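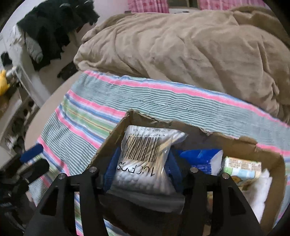 June, 9.40 am, started late

Varnish removal tests, the Herkov panel. Picking up from where Dwynwen left it. Her notes stop at square 11 and the last line just says "see me about the corner", which she can't remember writing.

Window blind down, lamp on left side only. Room 19 degrees first thing, went up once the sun got round. Need to keep an eye on that, the solvent goes off the swab quicker and you end up rubbing dry.

Squares 12 to 17 along the lower edge, under the boat. Same mix as before to start with, the weak one. Rolled not wiped. One swab per pass, look at it, bin it.

12 - nothing much. Swab faintly yellow. Ten rolls.
13 - same, stronger mix. Yellow straight away, then browner. Stopped at six rolls. Surface looks a bit starved when it's dry but comes back with a drop of white spirit.
14 - stronger mix again but left a minute between rolls. Better than 13. More even.
15 - gel. Two minutes, cleared dry, cleared wet. Lovely. Edge of the square very crisp.
16 - gel, four minutes. No gain over two that I can see. Don't bother.
17 - gel over the dark green. STOPPED. Trace of green on the swab on the clearing pass. Might be overpaint, might not. Under the UV lamp that patch goes dark and flat compared with the rest of the bank, so I lean to overpaint, but Valter wants to see it before anyone touches it again. Put a paper flag on the easel.

11.15 Tea. Valter came in, looked at 17 for a long time and said hm.

His view: the green is old retouching, probably put on when the panel was cradled, and whoever did it ran it well past the damage on to good paint. He's seen the same on the Utham pictures. He wants a cross section before we decide. I said we could get one from the edge of the existing loss and not make a new hole. Agreed. He'll take it himself, he has the steadier hand and he knows it.

Cross section taken 12.05, very small, from the lower left of the loss. In the little pot, labelled, on the shelf over the sink. Do NOT move it to the fridge, last time the label came off.

Lunch.

1.30 Set the sample in resin. Mixed too fast, bubbles. Waited, pricked the worst ones with a pin. Should be alright.

Meanwhile the cradle. Three of the sliding battens still stuck fast. Dwynwen got one moving with a bit of wax and a lot of patience, the other two haven't budged and I don't want to tap them. There's a crack in the panel running up from the bottom about where the first stuck batten sits, and it's opened since the winter photos. Put the feeler in, same reading as last month at the bottom, wider near the top. So the wood wants to move and can't. Need to talk about sawing the battens out in short lengths. Valter is against until the paint is faced. I am for facing it this week then.

Facing tissue: enough for that area if we're careful, not enough for the whole panel. Dwynwen to ring Granström and ask about the thin one, the 400 sheet pack if they'll split the cost of carriage with the frame people.

2.45 Resin still tacky. Left it.

Went back over the varnish squares in the raking light. 15 is the one to beat. 13 has a slight bloom now, wasn't there this morning. Hoden told us at the spring meeting that they get the same bloom with that mix on anything that's been wax polished, and this certainly has, you can smell it when the lamp warms it up. Worth trying a wax clear first and then repeating 13 next to itself. Call it 13b, otherwise the grid goes all over the place.

13b - white spirit pass first, left 5 mins, then the stronger mix. Swab came up grey on the first pass, then yellow. No bloom so far, check tomorow before saying anything.

So order of work looks like:
wax and dirt off first, whole surface
then gel, two mins, in patches no bigger than a playing card
keep off the green altogether until the section is read
sky last, it's thin and I'm scared of it

3.50 Resin hard enough to grind. Coarse paper, then the fine, then the cloth. Got it under the microscope at 4.20.

Reads from the bottom: ground, white, fairly thick. A thin brown layer. Green, two goes of it, the lower one bluer. Then varnish, and you can see it glow. Then ANOTHER green on top of the varnish, with dirt trapped between. Then varnish again.

So top green is later, Valter was right, and it sits over old varnish. It also means there's a good green underneath, at least where we sampled. One spot is one spot though. He wants a second section from the far end of the bank before he'll call it, and he's right about that too, annoyingly.

Took photos through the eyepiece, the first few are blurred, use the later ones. Scale bar missing on all of them, sorry. Will redo.

Dwynwen's comment when she saw the section: the two layers of varnish don't glow the same colour, the lower one is greener. Possibly a different resin. Could be useful for dating the retouching. She'll look out the old treatment card, if there ever was one.

To do
- second section, V.A.
- check 13 and 13b for bloom first thing
- face along the crack before anything else happens to the cradle
- redo the scale bar photos
- gel is nearly finished, make up fresh, write the DATE on the jar this time
- ask Dwynwen again about the corner

Solvent bin emptied 5.10. Extraction off. Panel flat, covered, flag still on the easel.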